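The Gear Kit Will Not Make You an Engineer

February 23, 2022

Every winter some company decides that grown adults should be putting metal gears together on their evenings off. This year it is Bisum, whose planetary gear kit costs $100 and promises "the calm of real mechanics." I have been promised calm by jigsaw puzzles, sourdough and a bonsai tree. I went in with low hopes.

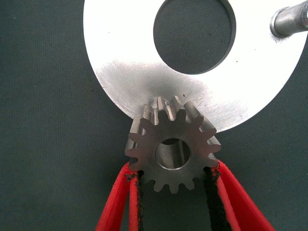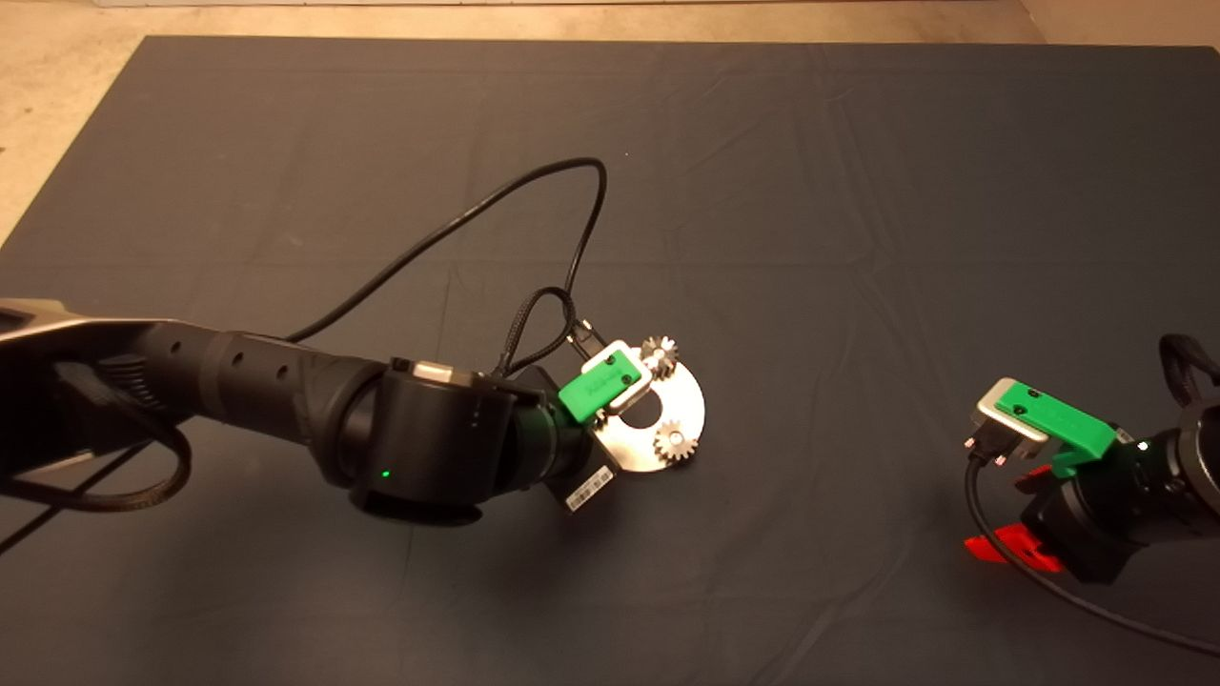

Gear kits sell on the idea that metal parts teach you something plastic ones can't. I am not convinced. A gear ratio is the same in any material, and the Lirnham set, which is plastic and costs $26, explains it in a better booklet. What metal gives you is weight and a nice clean look, and the look doesn't last forever. The big silver disc has a hazy patch of fine scratches across its face, and once I had noticed them I found it hard to admire anything else. The makers call this finish "workshop grade." I would call it scuffed.

The assembly itself is fine. Bisum lists 11 steps, two of which say only "check alignment," and that is where most of my evening went. Gears either mesh or they bind, and the booklet has little to say about the second case. Koech, which makes a rival kit, at least prints a page on what binding feels like under your fingers.

Do lay down a cloth first, preferably a dark one. Bare metal on a bare table is a good way to ruin both, and small parts roll. Joso sells a special mat for this and I can't see why anyone would buy it. An old tablecloth will do.

Would I build it again? I took mine apart in July and meant to rebuild it over a weekend. The parts went back into their tray, and they are still there – all of them, I think.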